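Robots at Work: What Happens at a Packing Warehouse?

Reading level: ages 8 to 11

When you order a puzzle or a pair of socks, somebody has to find it on a shelf, put it in a box, and send it to you. For a long time that somebody was always a person. In many warehouses today, part of the job is done by a robot.

Let's look at one warehouse, in a town called Parnton. It sends out toys, craft supplies, and school things. The building has 41 rows of shelves, and 485 people and machines would be far too many to fit inside, so don't picture a giant place. It is a medium-sized one, with a loading dock at one end and a lunchroom at the other.

What did people do before?

Workers called pickers walked up and down the rows with a cart. Each picker had a list. They found an item, checked it against the list, and put it in the cart. On a busy day a picker might collect 400 items. Mitsuko Takagi was a picker for a long time. She says her feet knew the building better than her head did.

The work was hard on knees and backs. Small items sat on low shelves, so pickers bent down over and over. In October, when the holiday orders start to come in, people were very tired by the end of a shift.

What does the robot do?

The robot at Parnton stays in one place. A moving belt brings bins to it. The robot reaches into a bin, takes out one item, and sets it in a box. Then it does the same thing again.

A robot arm needs something at the end to hold things with. This part is called a gripper. A simple gripper has two fingers. They move apart to open, and they move together to close on an object. Your own hand has a thumb and four fingers, and it can feel if something is slipping. A two-fingered gripper can do less than your hand, but it doesn't get sore.

How does it learn the job?

Some robots follow the same steps every time, like a recipe. Others practice. Many of them practice first on a computer, in a made-up room called a simulation. A simulation is a bit like a video game. If the robot drops a cup in a simulation, there is nothing to sweep up. People can try an idea, change it, and try it again before using the real machine.

Hinata Fukuda works on the simulations for the Parnton robot. She chooses where things go in the pretend room and watches how the gripper moves. When it keeps missing, she looks for the reason. Sometimes the fingers open too late. Sometimes the arm comes in at a bad angle.

What is the robot bad at?

Bags of beads are hard, because they change shape when you squeeze them. Shiny wrapping can confuse its cameras. If an item is stuck in the corner of a bin, the robot may try 2 times and then turn on a yellow light. The light means a person should come and help.

What changed for the people?

Some jobs changed a lot. Mitsuko now looks after the belt and answers the yellow light. She had to take a class to learn how to stop the robot safely and how to start it again. She walks less. She also says the work is quieter, and she misses talking to people in the rows.

Other workers still pick by hand, mostly large or oddly shaped items. When the robot came, the warehouse hired fewer new pickers than it used to. That can be a worry for people who are looking for work. A few pickers moved to the loading dock, and one left for a job in Clemby.

There are new rules, too. Nobody steps inside the painted line while the arm is moving. Long hair is tied back. Every Thursday morning the robot is switched off so a technician can clean it and check its fingers for wear.

Words to know

Automation: using machines to do work that people used to do.
Gripper: the part of a robot that holds things.
Picker: a worker who collects items for orders.
Simulation: a pretend version of a place or a job, made on a computer.

Talk about it

Think of a job you do at home. Which part could a robot do? Which part would you want to keep for yourself?
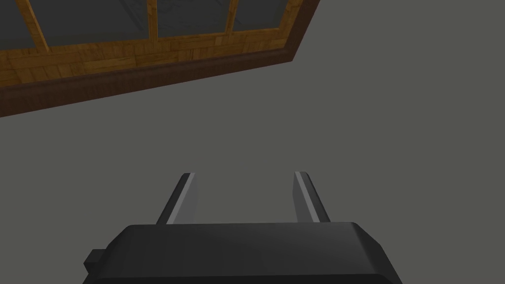 Yaw Zakaria: We read this in class and my group talked about the last question. I would let a robot put the dishes away but I want to keep feeding our dog. My friend wants to know if Mitsuko can go back to being a picker if she doesn't like the belt.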